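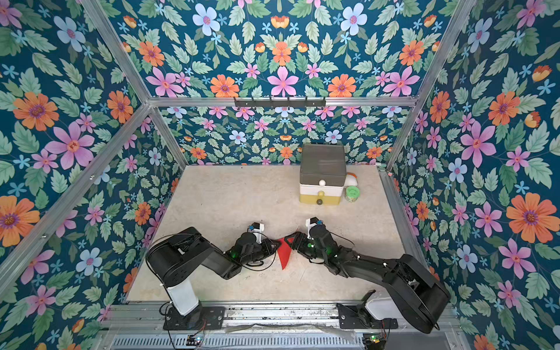

## Folding a small cloth to fit a mini drawer cabinet

These steps are for little desktop cabinets with knobs on the front, the kind with a stack of shallow drawers. A flat fold keeps the cloth from catching when the drawer slides shut.

You need:

- a small cloth
- a clear, flat surface
- a ruler

### Measure first

Pull the drawer all the way out and measure the inside. The outside width is no help, as the walls take up space. On my Kistton cabinet the inside is 14 cm across. Make the folded cloth 2 cm narrower than that.

### Fold

1. Lay the cloth flat and smooth it from the middle toward the edges.
2. Bring one corner across to the opposite corner to make a triangle.
3. Fold the two side points in until they meet.
4. Fold the top point down over them and press with your palm.

If the packet is still too wide, open it back up to the triangle and bring the side points farther past each other. Forcing a wide packet in will bend the drawer front.
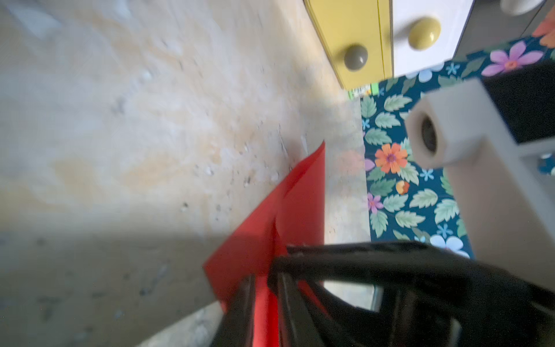 Press each crease before starting the next one. Thin cloth holds a crease on its own, but felt and fleece spring back, so put a book on top for 2 minutes.

### Put it away

Set the packet in the drawer with the folded edge facing you. Push the drawer in by the knob, slowly. If it drags, take the cloth out and flatten it again.

Updated 6/3/26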